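Weaving on a Rigid Heddle Loom
Session 2 Handout: Planning and Warping a Plain Weave Scarf

Kitideo Weaving Room
Notes by Woldemariam, revised Tuesday, March 3, 2020

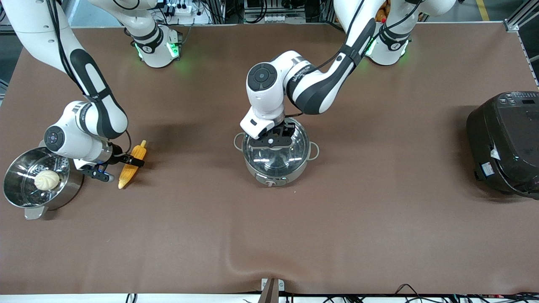 Last session covered the parts of the loom and a small sample woven on a warp that was already in place. In this session you plan your own warp, put it on the loom, and weave the first few inches. Read the planning section before class if you can. The arithmetic goes faster when you have seen it once.

What to bring

Your loom with the 10-dent heddle, the warping peg and two clamps
One skein of Alby wool, 400 yards, wound into a ball or cake
Two stick shuttles, at least 10 inches long
Scissors, a tape measure, a threading hook
A roll of brown paper or a bundle of flat warp sticks
A few yards of scrap yarn, thicker than the Alby and in a different color
A pencil and this handout

Skeins must be wound before class. There is one swift in the room and it gets crowded.

1. Words used in this handout

Warp: the lengthwise threads held under tension on the loom.
Weft: the thread that goes back and forth.
End: one warp thread.
Pick: one pass of the weft.
Sett: the number of ends in one inch of width. With a 10-dent heddle the sett is 10.
Shed: the opening the shuttle passes through. A rigid heddle loom has an up shed and a down shed.
Fell: the edge of the cloth where the last pick was placed.
Draw-in: the narrowing of the cloth compared with the width in the heddle.
Take-up: the length lost as the warp bends over and under the weft.
Loom waste: the part of the warp that cannot be woven, at the front knots and behind the heddle at the end.

2. Choosing a sett

Wrap the yarn around a ruler for one inch. The strands should touch without being pushed together. Count the wraps and divide by two. That gives a good starting sett for plain weave.

The Alby wool wraps at 20, so a 10-dent heddle suits it. If you brought a different yarn, wrap it and write the number here: ______

A yarn that wraps at 16 is better in an 8-dent heddle. A yarn that wraps at 24 or 25 goes in a 12-dent or 12.5-dent. You can weave a thin yarn at an open sett on purpose, but it will shift in the finished cloth and it is hard to beat evenly. Leave that for a later project.

Check also that the yarn fits through the holes in the heddle. Fuzzy yarns and yarns with slubs can measure fine on the ruler and then wear thin in the holes. Pull a length back and forth through one hole 20 times and look at it.

3. Planning the length

Work from the finished piece backward.

Finished length of cloth, without fringe: 62 inches
Add for shrinkage in washing: 5 inches
Length to weave: 67 inches
Add for take-up: 5 inches
Add for loom waste, fringe included: 28 inches
Total warp length: 100 inches

The fringe comes out of the loom waste. If you want a hem at each end, add 2 inches to the length to weave and leave the waste as it is.

The waste figure of 28 inches is for the Sondix table looms we use in class. If you are working on a loom from home it may need more. Measure from the back rod to the heddle with the heddle as far back as it will go, and add 8 inches for tying on in front. Compare the two and use the larger.

4. Planning the width

The scarf is 8.4 inches wide in the heddle. At 10 ends per inch that is 84 ends.

Expect the cloth to draw in by half an inch or more on the loom and to lose a little more in the wash. A finished width between 7 and 7.5 inches is normal. If your selvedges are tight it will be narrower.

5. How much yarn

Warp: 84 ends x 100 inches = 8,400 inches. Divide by 36. That is 233 yards.

Weft: 8 picks per inch x 67 inches = 536 picks. Each pick is 8.4 inches, so 536 x 8.4 = 4,502 inches, or 125 yards. Use the full width in the heddle for this step even though the cloth will be narrower. The difference covers the slack you leave in each pick.

Total: 358 yards.

One skein is enough, with 42 yards over. Do not plan a longer scarf to use it up. If you beat harder than 8 picks per inch you will need some of it, and beginners usually do beat harder.

6. Direct warping

Clamp the loom to a table with the back beam facing the peg. Clamp the peg so that the distance from the back apron rod to the peg is 100 inches. Measure along a straight line from the center of the rod. Put the heddle in the neutral position.

Find the center of the heddle and mark it with a piece of scrap yarn. Count 21 slots to the left of the center and mark that slot. It is your first slot. You will use 42 slots in all.

Set the ball of yarn on the floor behind the loom, where it can unwind freely. Tie the end to the back apron rod with a double knot.

a. Pull a loop of yarn through the first slot with the threading hook.
b. Walk the loop to the peg and drop it over.
c. Walk back. Bring the yarn around the apron rod.
d. Pull a loop through the next slot and walk it to the peg.
e. Repeat until 42 slots are filled.

The yarn goes over the rod one time and under it the next. It will alternate by itself if you do not cross the strands. Check every ten slots. A missed turn around the rod is easy to fix at that point and takes a long time to fix later.

Keep the tension light and even. The strands should be straight but should not pull the peg toward you. Wool stretches, and a strand pulled hard at this stage comes up short when it relaxes.

After the last slot, cut the yarn and tie it to the apron rod. You now have 84 strands, two in each slot.

7. Winding on

Tie a piece of scrap yarn tightly around the whole warp about a foot from the peg. Lift the warp off the peg and cut through the end of the loops. Keep hold of the bundle.

Wind on with a partner. One person holds the warp under firm tension at the front. The other turns the back beam. Put brown paper or sticks between the layers from the first turn. The paper has to be wider than the warp by an inch on each side so the outer ends cannot slip off.

Stop after each full turn. The person in front gives the bundle a steady pull, and then winding continues. Do not comb the yarn with your fingers. If strands look tangled, shake the bundle gently and pull again.

Stop when the cut ends hang 10 inches in front of the heddle. Lock the back beam.

8. Threading the holes

Sit at the front of the loom. Every slot in use has two ends. Starting at one side, take one end out of the slot and put it through the hole next to it. Always use the hole on the same side, all the way across.

When you are done, each slot and each hole in the section has one end. There should be 42 in slots and 42 in holes. Raise the heddle and look from the side. Lower it and look again. Common errors at this point:

Two ends still in one slot, with an empty hole beside it
Two ends in one hole
A crossed pair behind the heddle

Fix errors now. None of them correct themselves in weaving.

9. Tying on

Divide the ends into groups of 12, which makes seven groups. Start with the center group, then do the two outermost, then fill in between.

Bring the group over the front rod, split it in two, bring the halves up on either side, and tie the first half of a square knot on top. Go across once with these half knots. Then go back, tighten each one, and finish it with a bow.

Pat the warp with a flat hand in front of the heddle. Soft spots mean a loose group. Even tension matters more than high tension.

10. Header and first picks

Weave four picks of scrap yarn without beating, then push all of them forward together. Repeat until the gaps between the groups have closed, which usually takes 1 to 2 inches.

Wind a stick shuttle with Alby. Do not overfill it. Leave a tail four times the width of the warp if you plan to hemstitch, hanging on the right side if you are right-handed.

For each pick:

Open the shed.
Pass the shuttle and lay the weft at a slant, rising away from the side where it entered.
Bring the heddle forward and press the weft into place.
Change the shed.

Press lightly. On the loom, 8 picks per inch looks too open, with small square spaces between the threads. These close up when the wool is washed. Lay the tape measure on the cloth and count the picks in one inch every so often until your hand is used to the pressure.

Advance the warp when the shed gets small, usually every 3 inches. If the fell is close to the heddle, the shuttle catches threads and the edges pull in.

11. Fixing common problems

Edges pulling in. The slant is too shallow. Lay the weft at a steeper angle and stop tugging at the turn.

Loops at the edges. The slant is too steep, or the weft is not being snugged against the outer end before beating.

A loose end in the middle. Slip a folded piece of paper under it at the back beam.

A broken end. Leave the broken piece at the back. Cut a new length of yarn, thread it through the empty slot or hole, and pin it to the cloth with a T-pin in a figure eight. Hang the other end off the back with a weight.

The fell curves. Tension is uneven across the width. Untie and retie the groups where the line bows toward you.

Before next session

Weave at least 20 inches. Write your picks per inch at 5, 10, 15 and 20 inches:

At 5 inches: ______
At 10 inches: ______
At 15 inches: ______
At 20 inches: ______

Leave the scarf on the loom and release the tension when you are not weaving. Looms can be stored on the labeled shelves at Kitideo until the end of June. Session 3 covers hemstitching, joining new weft, and washing. Bring a blunt tapestry needle.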